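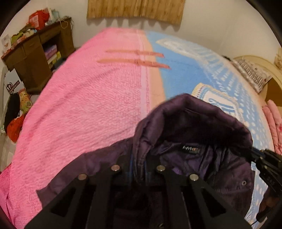
A purple padded jacket with a hood, laid over a pink blanket and printed bedding.

A padded jacket is a short outer garment filled with down or synthetic fiber and worn in cold weather. The filling traps air between an outer shell and a lining. Many padded jackets have a hood, either sewn to the collar or attached with a zipper or snaps.

Care

Most padded jackets can be machine washed on a gentle cycle. Zippers are closed first and the pockets emptied. Down clumps when wet and needs a long, low tumble dry, usually with 2 or 3 clean tennis balls to break up the lumps. Synthetic filling dries faster and can be hung up. Fabric softener is not recommended for either kind.

Folding and storage

The jacket is laid flat on a bed or table and the sleeves are folded across the body. The hood is flattened and turned down over the collar, and the garment is rolled from the hem. Long storage in a tightly packed bag can flatten the filling. A hanger or a loose cotton sack is preferred.

Regional use

In Dilholm, where winters are long, padded jackets are everyday wear from November to March. The Nuvidgate clothing exchange handles nearly 3000 of them each winter, most in children's sizes.

See also: Blanket, Duvet, Quilting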